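被褥

被褥是寝具中铺垫与覆盖用品的统称。“被”指睡眠时盖在身上的织物，“褥”指铺在身下的垫物。现代汉语中，该词的范围通常还包括床单、被套、毛毯和床罩，枕头则多另列一类。

名称与沿革

先秦文献中，“衾”指较大的被子，“裯”的释义历来有分歧，或释为单被，或释为床帐。棉花在中原广泛种植以前，富裕人家以丝绵充填被胎，贫寒人家则使用麻絮、芦花等材料，保暖性相差悬殊。宋元以后植棉业逐步扩展，至明代，棉被已在多数地区普及，弹棉花也成为常见的走乡手艺。弹匠以木弓、木槌将皮棉弹松，再铺网线、压平，制成可反复翻弹的棉胎。

二十世纪后期，涤纶中空纤维被大量进入家庭。此类被子重量轻，可以机洗，干燥较快，但吸湿性低于棉和蚕丝。同一时期，绒类毛毯因印花鲜艳、价格适中，成为婚嫁陪送的常见物品。

分类

按填充物，被子可分为棉被、丝绵被、羽绒被、羊毛被和化纤被。按厚薄，又有夹被、薄被、厚被之别。褥子除棉褥外，尚有草褥、毡褥和棕垫。北方火炕所用的褥子一般较薄，以利传热；南方潮湿地区则多在褥下加铺棕垫或草席。

折叠与陈设

白天将被子叠起，置于床头或床的里侧，是中国许多地区沿用的习惯。炕居地区另设炕柜或被阁，专供叠放，叠好的一摞俗称“被垛”。被垛的叠法各地不同，一般把厚重、不常用的放在下层，当季使用的放在上层。床头板在架子床衰落之后成为卧室家具的装饰重点，常见做法是在弧形顶梁之下分隔若干镶板，并在其中施以浮雕。

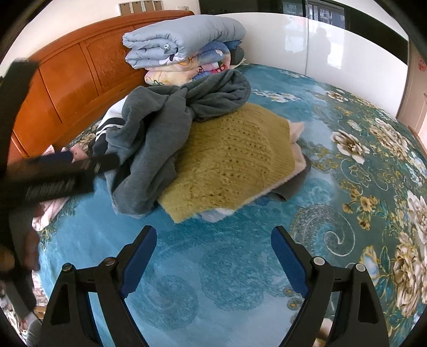
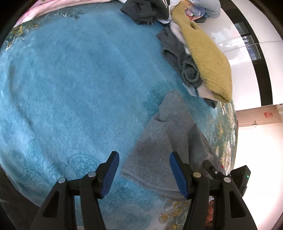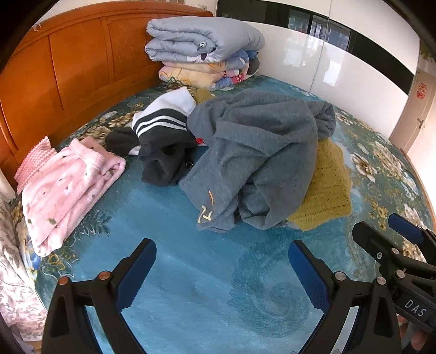

带镶板的木制床头与叠放的被褥（第一、三幅）；蓝绿色长绒地毯（第二幅）。

婚俗中，被褥的数目与图案多有讲究。新被一般取双数，由父母和子女俱全的妇女缝制，被角缝入红枣、花生等物。图案以龙凤、鸳鸯、牡丹为主，色彩偏重红、绿二色。部分地区在婚礼前一日铺床，铺床人须边铺边念吉语。城市中，这一环节已大为简化，成套床品逐渐取代了手缝喜被。

与其他地区的比较

日本的“布団”由敷布団（褥）与掛布団（被）组成，夜间铺于榻榻米之上，晨起收入壁橱。研究者吉田智美（Tomomi Yoshida）认为，被褥在日间是否外露，与住宅有无固定的储藏空间关系密切：有壁橱者倾向于收起，无壁橱者倾向于叠放，并由此发展出可供观看的陈设形式。

英国北部的格里姆科姆（Grimcombe）与厄克索普（Irkthorpe）两地保留有绗缝被的手工传统。当地被面以整幅素布或长条拼布制成，绗线图案由画样人先行描出，再由妇女在木架上缝制。格里姆科姆的教区会堂每年12月展出旧被，展品中年代较早者多为羊毛填充。厄克索普现存的40件旧被中，有17件可以确定画样人的姓名。

晾晒与保存

棉被易吸收人体水汽，久用则板结，须定期晾晒。晾晒宜选择干燥晴天的午前至午后，每次2至3小时，中途翻面。傍晚空气湿度回升，应在此前收回。丝绵与羊毛制品不宜曝晒，多置于通风阴凉处。旧时有在农历六月初六晒衣被的风俗，明清方志中屡有记载，部分乡村至今沿行。

长期收存前，须将被褥彻底晾干并冷却，以透气布袋包裹。樟脑丸不应直接接触织物。羽绒被不宜长期真空压缩，否则蓬松度难以恢复。

参见

衾、炕、架子床、绗缝、弹棉花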